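Notebook, August 2024 (Monday)
Demo for the Vilport visitors

Doors at 11. Walter and I had the bench clear and the demo corner set up well before that, nightstand against the wall, big desk beside it, same spacing as the February layout. Vibeke brought the visitors up from reception in two lots. Mostly Kragh people, a couple from Zumport, and Danai's old supervisor, who stayed for both lots and asked most of the questions.

Ran the drawer task only. Dagný wanted the shelf task on the program too but we dropped it Friday, the grasp on the upper shelf is still too slow to show anyone. Will revisit.

Settings as used today, for whoever sets up next:
- arm speed capped at 40 per cent
- hand closing force at the soft preset, not the one Nikau uses for the bottles
- control software build 2534
- drawer opened by the robot first, object picked up second, person stays behind the tape

Nikau drove the first session and I took the second. The Kragh people liked seeing the arm from the robot's own view, so we left that up on the big monitor the whole time. Next time turn the monitor toward the chairs, the back row had the window glare.

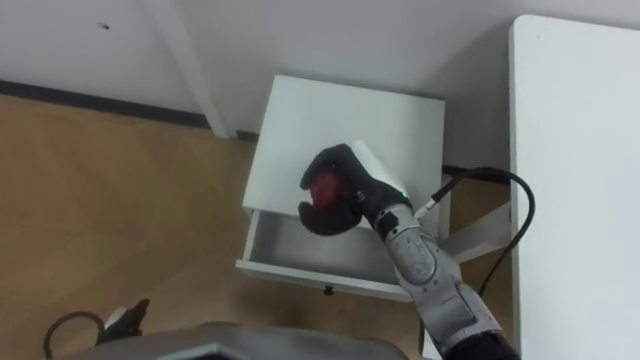

What happens if the drawer isn't open far enough when the hand gets there?
The arm stops above the nightstand and waits for the operator. It won't try to release the object until the opening is wide enough for the hand, and the operator can either pull the drawer out further with the arm or cancel and go back to the start pose.

That one came up in both sessions so I've put it on the handout for next time, in those words.

Other things people asked: noise (one of the Zumport visitors expected it to be louder), what the hand costs to repair, whether the same program would work on a kitchen drawer. Told them we haven't tried a kitchen drawer with a soft-close runner and wouldn't want to guess. Walter thinks the Trurico rig would be the place to try it. He's going to ask.

Handouts: 200 printed, far too many. The rest are in the grey cabinet, second shelf. Please use those up before printing more, the contact details are still right.

To do
- Danai: send the visitors the slides, minus the budget page
- Nikau: write down the soft preset values somewhere other than the whiteboard
- me: new tape on the floor, the old line is lifting near the door
- Vibeke to check with Vilport whether they want a second visit for the evening staff

Powered down after lunch, arm parked, battery on charge. Left the nightstand where it was for Dagný's runs tomorrow.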